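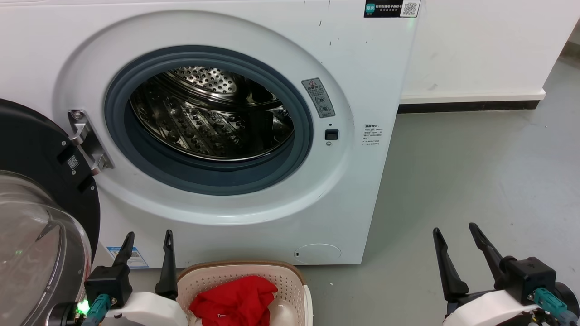 Laundry cell, door open, basket in front, both grippers up.

OPERATORS WANTED - fault hunt on the laundry task, Tromutov home robotics lab

Posted Apr 14, 2019. Short contract, start as soon as you can.

We need two people, maybe three, to sit with a two-arm unit and help us find out why it keeps closing the left gripper when it's been told to open. Paid work. Not glamorous.

Background, quick. The arm reaches into the drum, lets go of the garment, starts to back out, then the left fingers clamp again. On cloth that means a pulled seam. Twice now it got the door gasket instead and kept pulling. Second time the e-stop took longer than it should have and the gasket tore. No one hurt, but one of our operators had a hand on the door rim a moment before, so all unattended runs are off untill this is sorted. We've got 1,690 logged load/unload cycles and 245 of them are flagged. Logs don't agree with the video. That's the job.

What you'd do
- run the basket-to-drum task at reduced speed, over and over, same garments
- hand on the e-stop the whole time, no exceptions
- write down what you saw before you look at the log
- swap gripper cables and housings between runs when asked
- sit in on the Friday review w/ Gastano (they supply the gripper firmware)

You should have
- some hands-on time with robot arms, any make. Repair shop or factory floor counts
- patience. Target is 1,000 clean cycles in a row before we sign off
- OK reading a wiring diagram
- written English good enough for incident notes
- Chinese is a plus, the labels on the washer are in Chinese and so is the manual

Not needed: a degree, coding. If you can do a bit of Python say so.

Hours: 12 a week to start, more in June if the fix slips. Shifts are always in pairs, you will never be alone with the unit powered. Safety briefing is paid and comes first. No loose sleeves, lanyards or rings in the cell, long hair tied back.

Where: MacLeod building, ground floor, ring at the side door. Parking out back.

To apply, send a few lines and one example of a fault you tracked down, even if you never fixed it. No cover letter please. Address it to Haziq Mandagi, subject line "left gripper". He reads them all but is in the lab most of teh day so give it a couple of days.

If you applied for the Illura kitchen trials last time, you can apply again, just mention it.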